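Zwischenbericht an die Förderstelle
Projekt Palma – Ernährungsbildung und gemeinsames Kochen im Stadtteil
Träger: Dulico gGmbH
Stand: 29. September 2022

Der Bericht umfasst die erste Hälfte der Förderperiode. Er fällt nüchterner aus als der Antrag, und das liegt nicht nur an den Umständen. Einige Annahmen, mit denen wir im Antrag geworben haben, halten wir inzwischen für zu optimistisch.

1. Teilnahme

Seit Beginn haben sich 122 Personen für mindestens einen Kochabend angemeldet. Das Ziel von 100 Anmeldungen ist damit formal erreicht. Wir raten davon ab, diese Zahl als Erfolg zu lesen. Eine Anmeldung kostet nichts und verpflichtet zu nichts. Wer sich einträgt und nie erscheint, steht in derselben Liste wie jemand, der jeden Termin mitmacht. Im Antrag hatten wir Anmeldungen als Indikator vorgeschlagen, die Förderstelle hat ihn übernommen, und nun messen wir brav etwas, das über die Wirkung wenig sagt. Für die zweite Hälfte schlagen wir vor, stattdessen die wiederholte Teilnahme zu berichten.

Hinzu kommt die Frage, wen wir erreichen. Der Antrag nannte Haushalte mit geringem Einkommen und Alleinlebende im Rentenalter. Nach dem Eindruck der Kursleitung kommen vor allem Menschen, die ohnehin gern kochen und in Bavik auch andere Angebote nutzen. Das sind angenehme Gäste, aber für sie allein bräuchte es keine öffentliche Förderung.

2. Inhalte der Kurse

Die Kurse folgen dem Rahmenplan aus dem Antrag: Grundrezepte, Einkauf mit kleinem Budget, Resteverwertung. Der Teil zur Resteverwertung läuft gut und wurde auf Wunsch der Gruppen ausgeweitet. Der theoretische Block zur Nährstofflehre dagegen ist nach unserer Einschätzung gescheitert. Die Unterlagen sind zu lang, die Tabellen zu klein, und am Ende des Abends mag niemand mehr über Ballaststoffe sprechen – verständlicherweise. Wir haben den Block gekürzt und messen lieber löffelweise ab, als Grammangaben zu diktieren. Ob dabei mehr hängen bleibt, wissen wir noch nicht.

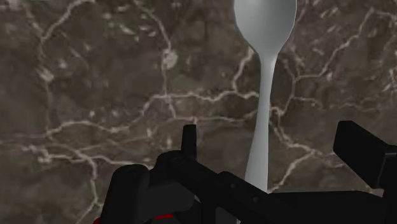 Die Abende seien nett gewesen, zu Hause koche man trotzdem weiter wie vorher, hieß es in einer der Rückmeldungen. Man habe sich auch gefragt, warum immer Linsen auf dem Plan stünden. Solche Bemerkungen sind in den Rückmeldebögen häufiger, als uns lieb ist, und wir geben sie bewusst nicht geglättet weiter. Der Einwand mit den Linsen ist leicht zu beheben. Der erste wiegt schwerer: Das Projekt verspricht verändertes Verhalten im Alltag, und dafür haben wir bislang keinen Beleg. Der im Antrag vorgesehene Fragebogen erhebt Absichten. Absichten sind am Ende eines gemeinsamen Essens erfahrungsgemäß gut.

3. Kooperation mit Devberg

Der Lebensmittelhändler Devberg hatte zugesagt, Ware kurz vor Ablauf des Mindesthaltbarkeitsdatums kostenlos abzugeben. Die Zusage wurde eingehalten, allerdings unregelmäßig und oft erst am Tag des Kurses. Die Kursleitung muss dann innerhalb weniger Stunden umplanen. Als Übung in Improvisation mag das taugen, als verlässliche Grundlage eines Kursplans taugt es nicht. Eine schriftliche Vereinbarung über Mengen und Abholzeiten liegt Devberg im Entwurf vor. Eine Antwort steht aus.

4. Mittelverwendung

Personal- und Raumkosten liegen im Plan. Bei den Lebensmitteln sind Mehrkosten von 800 Euro entstanden, verursacht durch gestiegene Preise und durch die Lücken in der Belieferung. Wir beantragen, den Betrag aus dem Titel Öffentlichkeitsarbeit umzuwidmen. Der dort geplante zweite Faltblattdruck entfällt. Der erste liegt noch in größeren Stapeln im Büro, und es gibt keinen Hinweis darauf, dass jemand über ihn zu uns gefunden hätte.

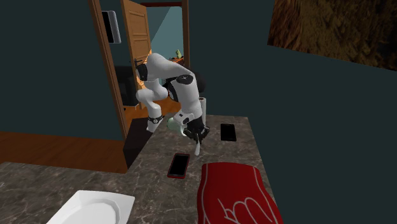
Lesezeit: 2 Minuten für den restlichen Bericht

5. Risiken

Das größte Risiko sehen wir in der Verstetigung. Der Antrag ging davon aus, dass sich nach Ende der Förderung selbständige Kochgruppen bilden. Eine Gruppe hat Interesse bekundet, möchte aber Raum, Einkauf und Abrechnung weiterhin bei Dulico sehen. Das wäre dann eben ein Dulico-Angebot ohne Förderung, und dafür fehlt uns das Geld. Wir halten es für unredlich, an dieser Stelle von Selbstorganisation zu sprechen.

Ein weiteres Risiko ist die Energielage im Winter. Sollten die Nebenkosten für die Räume in Bavik deutlich steigen, müssten Termine zusammengelegt werden. Eine belastbare Prognose hat uns der Vermieter nicht geben können.

6. Nächste Schritte

Im November beginnt der zweite Kursblock. Bis dahin wird der Rückmeldebogen überarbeitet und um eine spätere Nachfrage ergänzt. Die Einladung läuft künftig über die Sozialberatung und weniger über Aushänge. Der Umwidmungsantrag geht der Förderstelle gesondert zu; wir bitten um Bescheid vor Kursbeginn, damit die Einkäufe geplant werden können. Die Teilnahmelisten und Belege liegen bei Dulico zur Einsicht bereit.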